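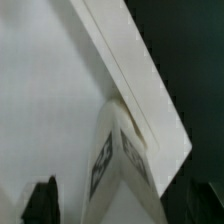 Shelf labels in a garage or pantry get hard work, and flat ones stuck to the shelf edge are hidden as soon as a box is pushed forward. A label folded like a tent stands on top of the box and can be read from both sides. Print on both faces, as with the white one at the top of the page, which has a black-and-white square pattern on each side of a tall upside-down V. Watch the top as well. A bent, creased flap like the one on that piece will catch on sleeves and on the shelf above, so trim or tape down anything that sticks out.

## Cutting and folding

- Use the heaviest card your printer will take. Ordinary copy paper sags within a week in a humid laundry.
- Score the fold before bending it. The back of a butter knife and a steel ruler will do.
- Fold away from the scored line and press it flat once, then let it open.
- For a narrow shelf, fold steeply. A wide tent stays put better but uses more room.
- A small piece of Blu Tack under each foot holds it on a plastic lid. Double-sided tape is too strong for cardboard boxes and lifts the top layer when you change the label.

## If you print codes

Square codes that you scan with a phone are handy for boxes with long contents lists. Leave a clear white margin on every side. Keep the whole code on one face, well away from the fold, and use plain black ink on matte stock. Glossy laminate throws glare under a fluorescent tube, and you end up tilting the phone all over the place.

Put the name in words underneath. Ankit Bisht did the shed at Undstead with codes only and had to scan 31 boxes to find the picture hooks. He has since added names at 72 point, in capitals, and they can be read from the doorway.

## Keeping them going

Print four spares of any label you expect to handle often (Christmas lights, camping stove, paint) and keep them flat in an envelope inside the box. Write the month on the inside of the fold, e.g. November, so you know when the contents were last checked.

Labels near a window will yellow. Ink from a laser printer lasts better than inkjet in a damp garage. If you only have an inkjet, let the sheet dry overnight before scoring it, or the black will smear onto the ruler and then onto the next label.

For freezer tubs, skip the tent and use masking tape and a permanent marker. Put the tape on while the tub is still dry and at room temperature.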